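The Handover at Raltadora

I. Notice to Supporters

The Board of Raltadora Football Club confirmed in January that Gudrun Sperling would leave her post as manager after 15 seasons. Members were asked to submit written tributes to the club office at Sedemside. Nearly 200 were received. One, from the groundsman, Indrek Butkienė, consisted of her name and a drawing of the north goal.

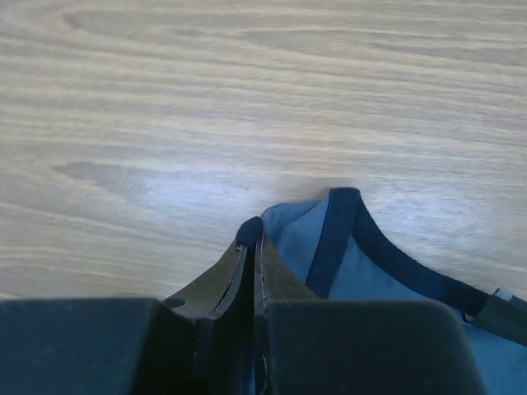 II. Minutes of the Final Meeting

Ms. Sperling attended at 6 p.m. and returned her keys. She requested that the match against Lullholm, lost in the rain, be entered in the record as her favorite. The Chair asked for grounds. She stated that the players had sung on the bus. The request was granted.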